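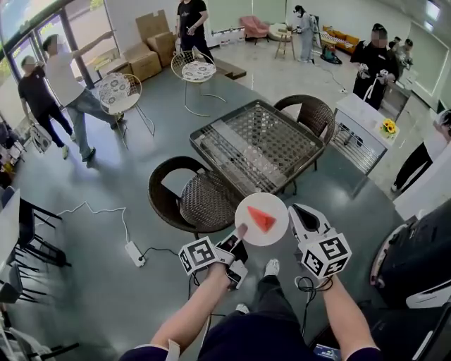
Kirstin Moffat wrote on Fri 29 April:
> Has anyone else had the new water bill? Ours is up by 100 and we
> were away for most of November. The woman on the phone told me to
> check for a dripping tap. I have checked. There is no drip.

Kirstin,

Same here on the Nimstead side. I got the dripping tap speech too, after 9 minutes of pan pipes. My meter says 3100 and the bill says 500 more than that, so either I have a leak in the future or they're estimating again.

Go read the meter yourself (it's under the iron lid by the gate, along with every slug in Brirkorthorpe) and phone it in. They have to send a corrected bill if you ask for one. Use the word "corrected." "Wrong" gets you the pan pipes.

I also owe the list the minutes from last time. They're coming, at about the speed of the refund.

Elspeth Mackay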